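From: Griet Van Leeuwen
To: Bakthorpe Allotment and Kitchen List
Date: 4 September 2020
Subject: Re: Storage guidance for the winter leaflet

On the list, a member wrote:
> The draft says to keep fruit "in a cool place." My pantry
> is cool and my bananas went gray in it last January. Could
> the leaflet give separate advice for bananas and apples?
> Also, is page 5 still the right place for this?

Dear members,

Thank you for the comment. The editorial group accepts it, and the storage section will be divided in two. Apples and pears will remain under cool storage. Bananas, tomatoes and squash will move to a new paragraph on page 3, with a note that they should be kept at room temperature. The Wuyts shed rules are not affected.

Members who wish to propose other changes should reply to the list before the text goes to the printer. The print run stays at 1000 copies.

The wording on ripeness has also been revised. The earlier draft asked readers to judge fruit by firmness, which several members found hard to follow – color is the simpler guide. A banana whose peel is still yellow-green, like the one below, may be left out on the counter, and a few short brown marks on the peel are no reason to discard it. Bananas should be kept apart from apples if slower ripening is wanted.

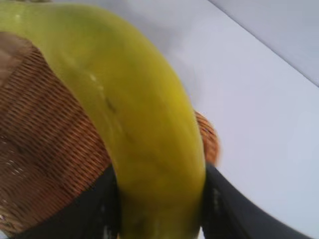
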